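Filed under: Small Spaces, Shelves & Storage
July 31, 2022

I love a little wood cabinet for music gear! Mine cost 80 dollars, it fits in the corner of the spare room, and it has completely changed how fast I can sit down and play.

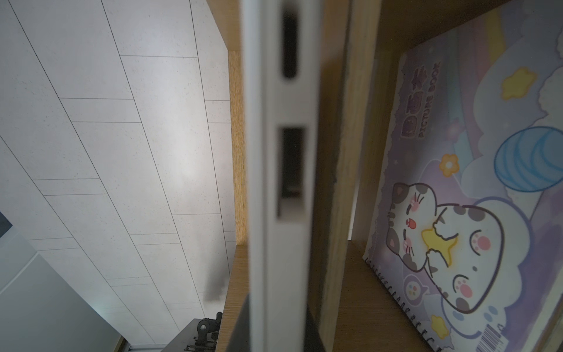
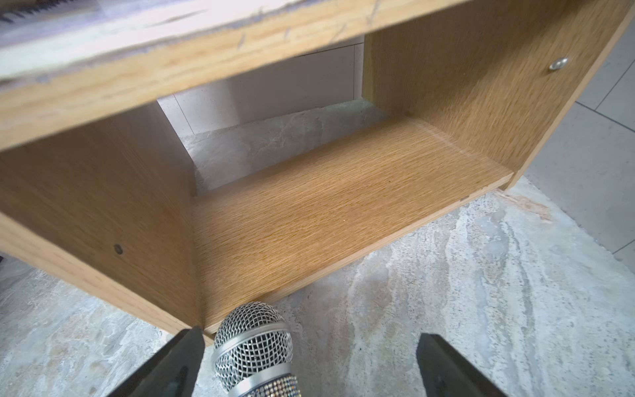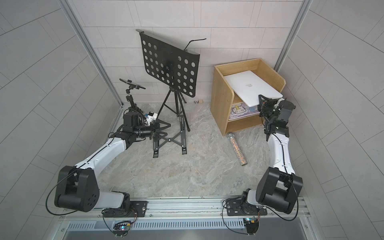

Light wood, open shelves, everything easy to reach.

by M. Greco

Start with the microphone. Give it a spot on a bottom shelf, lying down, with nothing stacked on top (mine used to live on the floor and got kicked constantly). Keyboards go up top, where you can play them standing!

A laptop can share the cabinet too. Lay it flat and push it all the way back, and never let the front end hang over. Books get their own compartment, standing up, heaviest at the sides.

Now the edges. Veneer rubs pale along the front first, and a wax stick in a matching honey shade does wonders. Wipe off the dust and grime, rub the stick along the grain, wait 8 minutes, then buff with an old sock. So satisfying! Check the cam locks while you're down there. A quarter turn with a screwdriver usually takes out the wobble.

Leave the folding music stand next to the cabinet with its legs open if you have the floor for it. I redo my wax every October.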